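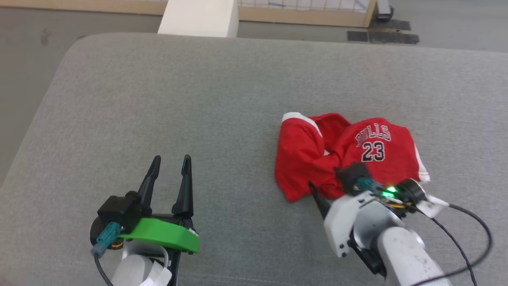

6. Soft-goods practice on the Bedley two-arm build

This section assumes that both arms are mounted, homed and calibrated (sections 3 to 5). It covers the settings for picking up clothing from a padded surface. Rigid objects are covered in section 7.

6.1 Before you start

1. Clear the floor within reach of both arms.
2. Check that the teal connectors are fully seated. A loose one shows up in the log as error 64.
3. Route each gripper cable with enough slack for a full wrist turn, and keep the slack to the outside of the arm.
4. Set the torque limit to 11 percent on both grippers. The default from section 5 is too high for fabric and will drive the fingertips into the padding.

Note – Kinnear boards with firmware older than December ignore the torque limit until they are power cycled. Save the setting, switch off, wait for the lights to go out, and switch on again.

6.2 Setting the surface height

Upholstery gives under load, so the height measured with a ruler is not the height the fingers will reach.

1. Remove any clothing from the surface.
2. Open the fingers of the right gripper and lower it in jog mode until the tips just touch.
3. Press Store.
4. Lower it further until the motor current reads 84, then press Store again.
5. Repeat for the left gripper. Do not copy values from one arm to the other.

The controller keeps the fingertips between the two stored heights during a pick. If the cushion is moved or turned over, repeat the whole procedure.

6.3 First pick

1. Drop a shirt or jersey on the surface in a loose heap, within reach of the right arm.
2. Park the left arm with its fingers open and pointing up.
3. Bring the right gripper in low, toward the near edge of the fabric.
4. Slide one finger under a fold. Close slowly.
5. Lift by a hand's width and hold for 800 milliseconds before any sideways move.

If the fabric slips, add one percent of torque and try again. If the cushion cover lifts with the garment, the second height in 6.2 is set too low.

CAUTION: Keep hands off the cushion while the motors are powered. The stop button on the Gurach supply cuts power to both arms, and a raised arm will drop.

CAUTION: Do not use garments with drawstrings or open zippers. They catch behind the finger plate.

Revised 27/09/2023, A. Jääskeläinen. Step 6.2.4 corrected after bench tests by K. Nisbet.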